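Re: [jiter-users] Batch edit wiped my location column??

Hi all, replying from my phone between things so excuse the mess.

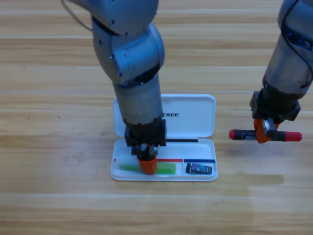
Went through this exact thing in May, with 774 records, so I feel the pain. Quoting the original so it's clear what I'm answering:

> Hi list,
>
> Using Jiter to catalog our board games and puzzles. I had a custom column called "Shelf" filled in for most of the collection. On Wednesday I selected 84 items and ran Batch Edit to change the condition from "Good" to "Worn". Condition changed fine. But Shelf is now blank on all 84. I did not touch Shelf in the dialog, I'm sure of it.
>
> Undo is grayed out. I have a Cukby export from before, but it's older and I've added 5 games after that. Do I have to type everything in again? And is this a bug or did I do something dumb?
>
> Also, side question, can the shelf label print from the same column or does it need its own?

OK so. Not dumb. The checkbox to the left of each field in Batch Edit is what decides if a field gets written, not whether you typed in it. If the box is ticked and the field is empty, Jiter writes empty. And it remembers the ticks from the last time you had the dialog open!! So if you ever batch edited Shelf before, even months ago, the tick is still sitting there. You have to scroll to see it, custom columns are all at the bottom.

I'd call it a bug. The developers call it a setting. Whatever.

Getting your data back – do NOT restore the whole Cukby file over your database, you will lose the 5 new games. Do this:

1. Back up what you have now. File > Save Copy. Put it somewhere else, not the same folder.
2. Make a new empty database and import the old Cukby export into it.
3. In that one, show only two columns: Item ID and Shelf. Export as CSV.
4. Go back to your real database, Import > Update Existing, match on Item ID.
5. Tick Shelf and nothing else. Check the preview before you hit go.

Matching on title sort of works but anything with two editions gets mixed up. I had two copies of the same Rácz puzzle, the one in the tin and the one in the box, and both ended up on the wrong shelf. Item ID is safer, if you never renumbered. If you did renumber then ignore all of this and write back.

The 5 new ones won't be touched, they're not in the CSV. If any of those were in your 84 you'll need to retype those by hand, sorry.

One catch, imports over 400 rows on the older version will stop halfway with no message. Just stops. Split the CSV in two if yours is bigger then that. I did mine in two goes and it was fine. The new version is suposed to have fixed it, havent tried.

After that, open Batch Edit once, hit Clear All Ticks (tiny button, bottom left) and close with OK and not Cancel. Cancel doesn't save it. Took me three tries to notice.

Re labels: same column is fine. Print > Labels > pick Shelf as line 2. If you use the Drakum sheets choose the custom template, the built in one prints a bit low and the last row runs off. Do a test on plain paper first, those sheets aren't cheap.

Undo being gray is normal after you close and reopen, it only keeps the current session.

Gotta run. If the preview in step 5 shows question marks where there should be accents, save the CSV as UTF-8 and import again, don't click through it.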